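Visit report: Geltater teaware works and showroom, Arkeck

The Geltater works stands at the lower end of the Arkeck trading estate, in a single-storey building that was previously a printing shop. It opens to visitors twice a year. The spring opening fell on May 22, 2025, and the second is planned for July. I booked the morning session, which was limited to 29 places and was full.

Entry is through the loading side. Visitors sign in, receive a paper badge and a sheet of safety notes, and wait in a corridor lined with shelving. The shelves hold returned goods, each tied with a label giving the fault: handle loose, lid tight, enamel chipped at foot, drips. The labels were more informative than the printed leaflet, and I would have liked longer with them.

The firm sells two lines. Resteter covers kettles and pots, and Amegashie covers cups, trays and stands. Both are sold mostly to tea rooms and small hotels, with a smaller trade direct to households. Castings are bought in. The work done at Arkeck consists of cleaning, grinding, lining, outer finish, assembly, testing and packing.

Grinding was the first stop. Castings arrive with a visible seam where the halves of the mould met, and this is taken down by hand on a belt before the body goes to the blasting cabinet. Spouts receive separate attention. A ridge left inside the mouth will disturb the stream, so the inside edge is dressed with a small round file and then checked by fingertip. The operators work at standing height and change task every 75 minutes. Ear defenders were issued at the door and were needed.

The finishing area is cleaner and much quieter. Bodies are hung from hooks, coated, and moved to an oven behind a glazed partition. We were not allowed past the partition. A panel on the wall gave the production sequence but no temperatures, and the guide declined to supply them. The outer finish is left dull on purpose. A gloss version was tried and withdrawn after complaints that it showed every fingerprint and water mark.

Lids are fitted one to one. Each is turned in its seat until it sits level, and lid and body then travel together with a numbered tag. I asked whether a replacement lid could be bought later. It can, but the body has to be sent back with the order, and the customer pays carriage in one direction.

From there the group moved to the handling room, where finished pieces may be picked up. It has plain white tables and pale walls, and the light is soft. The room is kept bare so that staff can look over dark pieces against a light background before they are boxed, and it serves as the showroom on open days. 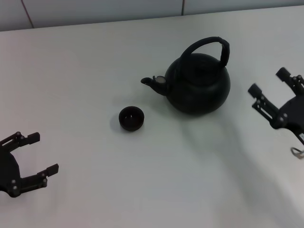
Why is the handle set so high above the lid?
The height leaves space for the fingers and for lifting the lid, and it keeps the hand further from the steam. The cost is storage, as a kettle with a tall fixed handle needs a deeper shelf.

Most of the questions in the handling room concerned pouring. A short spout has to be tipped further than a long one before anything comes out, and with a full body the first movement is easily misjudged. Staff advise filling to a little below the base of the spout opening and tipping steadily from the shoulder. Stopping halfway through a pour is the usual cause of drips down the outside. Cups without handles are filled to about two thirds, so that the upper part remains cool enough to hold.

The pouring test is done at a sink in the next room, with cold water. Each kettle is filled, poured out in one movement, and stood on a dry paper sheet. A mark on the paper means a return to the file bench. On the morning of our visit the test rack held a batch of 10, of which one had gone back. The kettle we were given to try weighed more than I had expected, and two people in the group needed both hands for it when full. Anyone buying for an older relative should try one filled before ordering.

Care instructions were gone through at some length. A lined interior is rinsed and dried with the lid off. Scouring pads are ruled out, as is the dishwasher. An unlined interior is treated differently and will take on a brown tint with use, which the firm regards as normal. Limescale may be left alone unless it begins to flake. Handle wrappings can be renewed at the works.

Packing occupies the last bay before the loading door. The firm has dropped moulded foam and now uses folded card, with a separate collar for the handle – the part most often damaged in the post. Cups go in fours, rim down, with tissue between. Output was given as roughly 435 boxes a week across both lines. I had assumed a larger figure from the size of the building, but half of the floor is taken up by stock awaiting finish.

Some practical notes for anyone going in July. The estate road is narrow and the visitor bays are on the far side of the building, past the weighbridge. The bus stop is closer. Closed shoes are required and sandals were turned away. The tour has one step, at the oven partition, and a ramp can be put down on request. Photographs are permitted in the handling room only. Tea is served at the end, at a long bench in the packing bay, and seconds are sold there by card payment. The seconds table had mostly lids and trays by the time the morning group reached it, so those wanting a kettle may do better to ask at sign-in. The works will hold a piece until the tour finishes.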